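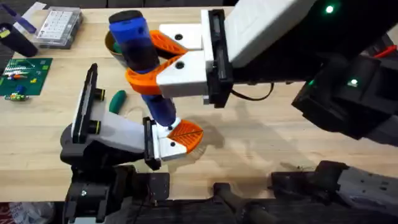 Hutetti fingertips started out as a fix for our own bench arms at Cotberg, and we liked them so much that we made them a proper kit! Each pad is curved and bright orange, and it screws onto a white finger that fits our standard black mount plate. Round things are where they shine. The right arm has a blue cylinder cradled between two pads, tilted a little, with the left arm's ribbed pad waiting right under its lower end.

Abbas Nikzad drew the rib pattern, and his fourth try is the one we ship (the first three squeaked). A kit has fingers, pads and screws for two arms. Swapping a pad takes some 80 seconds with a small hex key.

Pad width is the same as on the older Fillenard set, so spares from that one still fit. Packs of 100 pads ship from January.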